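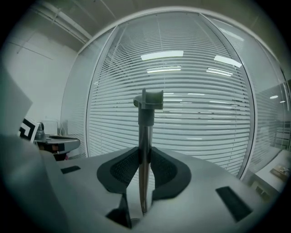 Glass offices need blinds. I've said it at every place I've worked and I'll say it again — cheap white slats, the horizontal kind, closed most of the day.

People call it unfriendly. Fine. When Clostham redid our floor they went all glass, no blinds, 119 panes of it. Very open. Very bright. Lasted 8 weeks. Folks were taping up printer paper by April. Ugly, and it fell down everytime the door shut.

A glass wall is a promise that you can be looked at. All day, eating, scratching, reading a hard email. I don't do good work like that. Do you?

And the lights. Bare glass gives you every ceiling light twice. Slats don't cure that, you still get the shine, but at least your eye has somthing to rest on behind it.

Yes, they get dusty. Yes, one slat always bends. Wipe them. 15 minutes with an old sock. The Waswood people wanted frosted film instead — no thanks, you can't open film. A blind you can tilt when you feel like company and shut when you don't.

So buy the blinds. Put them in before the desks, even. And hand the cord to whoever sits inside.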